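# Lab visit: cloth handling at Flukgate

Thursday, May 3, 2018
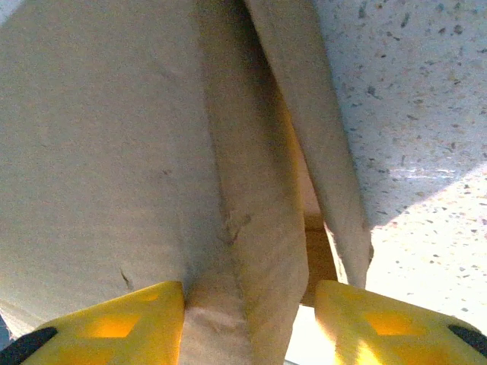
*Wrist camera view, with a fold of cloth between the two fingers.*

Four of us went out to Flukgate to see the fabric work that Jamila Uddin's group has been doing with one arm and a parallel gripper. We arrived at half past nine, signed in and were taken straight through to the bench. Gintarė Lūse ran the session and Vernon McIntyre answered most of the questions on the learning side.

The task is picking up a crumpled cloth by a single fold. The group's earlier system used an overhead depth camera to find the highest point on the pile and sent the gripper straight down. It was quick, but it often took several layers at once, and the cloth then came up as a bundle that could not be spread. The new method chooses the fold from the wrist camera and keeps correcting the approach until the fingers close.

Vernon explained the training. People drove the arm by hand and recorded 790 grasps, of which 637 were kept. The rest were dropped, mostly for bad timing between the images and the arm positions. The policy takes the wrist image and the finger opening, and puts out a small movement. There is no model of the cloth anywhere in it. Peninah asked whether they had tried one, and they had, for most of a year. It could not keep up with the arm.

On the group's own test set the wrist method took a single fold in 77 per cent of attempts. Gintarė was careful to say that this is for plain, pale, fairly heavy cloth. Thin material slides out ahead of the fingers, and dark material in poor light gives the policy very little to go on. They have not run patterned cloth at all.

We asked about lighting, as our own bench at Grorent sits beside a window. Strong side light does change the colour of a fold quite a lot from one edge to the other — Vernon showed us the wrist images on the monitor — and the recordings were deliberately spread over the whole working day so that the policy would see it. He thought that had helped more than any change to the network, but they haven't tested the two separately.

Mwanahawa Urio looked after the notes on grip force. The fingers close to a set width and there is no force sensing. She would like to see it added before we try the method on anything delicate.

Still to follow up:

- Gintarė to send the grasp labels and the list of dropped recordings.
- Peninah Lukumay to check whether our wrist mount will take the same camera angle.
- Second visit in June, with our own cloth samples.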